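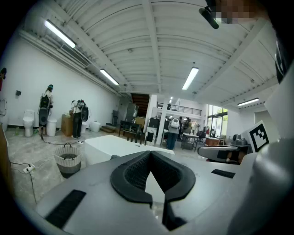
Facilities > Lighting & Electrical > Open tickets

Flickering tube, main hall — ticket 48
Opened by: Ona Vītola
Assigned: Pascal Meinecke
Site: Buluvier

One of the long fluorescents keeps cutting out. Comes back by itself, then buzzes. Worse in the morning. Concrete floor so a ladder is fine, just dont block the window side.

7:40 — swapped starter. OK for 2 hrs, then flicker again. P.M.

9:50 — new tube from the Waltia box. Same thing. Not the tube then.

10:15 — Ans Van Dijk asks if its the vent duct shaking the fitting. Turned fan off, still flickers. Fan back on.

11:30 — power off, opened fitting. One lampholder loose, contact brown. Reseated, tightened. Holding so far.

Need: 2 lampholders, same type. Rūta to order — Flivimik quoted roughly 8 days, ask if they can do beter.

Status: waiting on parts. Leave open till August check.

3 comments · 0 shares
We use cookies to keep you signed in. Accept / Manage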